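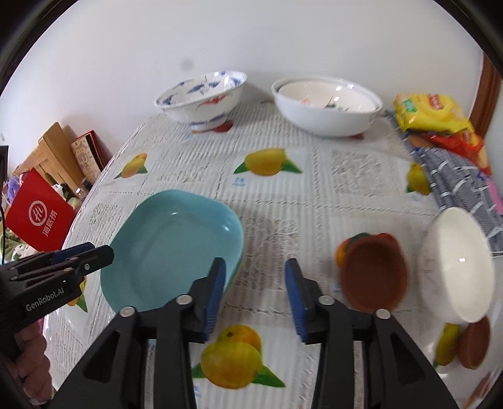
Page last changed: 8/13/19
By the project desk, Skokbridge

Print this page | E-mail this page

Progress report to the Nakamura fund: moving the Skokbridge learning centers to Linux

This report covers the second half of the grant. The work is on schedule except for the laptops at Skurnska, which are dealt with below.

Desktops

All 90 desktop machines at the main center now run the same Linux install. We settled on one long-term release with the Xfce desktop, since most of the machines have 4 GB of memory and the heavier desktops were slow to open a browser. The install image is kept on a small server in the Skokbridge office and can be put on a machine over the network. A full install, with updates, takes 40 minutes.

Printing was the main source of complaints in the first weeks. Two older laser printers needed a driver that the release no longer ships. We built a package for it and added it to the image. Scanning from the same devices works from the desktop but not from the front panel, and we don't plan to spend more time on it.

Laptops

The Burkutari laptops were done in one batch and gave little trouble. The Skurnska laptops are a different model. On these, the wireless card drops off the network after the lid has been closed for more than a few minutes, and only a reboot brings it back. We tried a newer kernel, which fixed the wireless but broke the brightness keys. For now the laptops stay on the older kernel with a short script that reloads the wireless driver when the lid is opened. It works most of the time. Staff have been shown how to run it by hand.

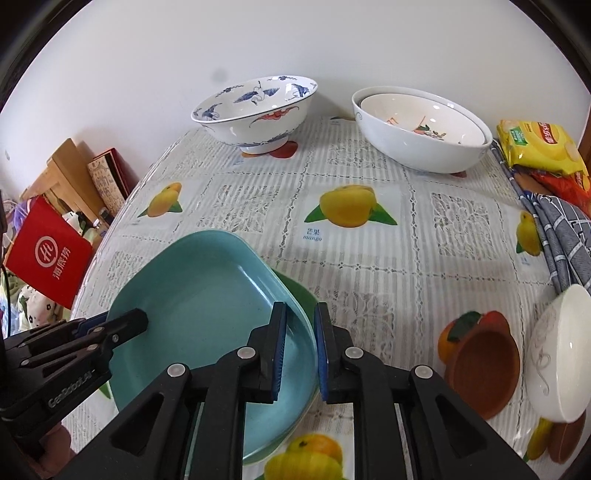
Mango on the tablecloth, labeled in two languages

User accounts and files

Home folders were moved from the old file server over two weekends. In total 3,276 accounts were checked, and 700 of those had not been used in more than two years. The unused ones have been archived and will be deleted in December unless a center asks for them back. Quotas are switched on, and the limit is high enough that few people have met it.

Login is slower than we would like at Burkutari — the line there is shared with the front office — and we have turned on local caching of passwords so that people can still log in when the line is down.

Training and support

Each center has had one half-day session for staff. Most questions were about saving documents in a format that other offices can open. We changed the default in the office suite and the questions mostly stopped. The written guide has been cut down to six pages and is now on the desktop of every machine.

Money

Spending is within the budget agreed at the start. The line for replacement disks is used up. The line for outside help is mostly untouched, and we ask the fund to let us move part of it to disks. A separate letter gives the amounts.

Next steps

— Test the next kernel update on two Skurnska laptops before it goes any further.
— Move the install server off its current hardware, which is the oldest machine still in use.
— Finish the backup test at Burkutari. Restoring single files works; restoring a whole home folder has not been tried yet.

The final report will follow in December.

Contact: Skokbridge project desk | © Skokbridge Learning Centers | Back to top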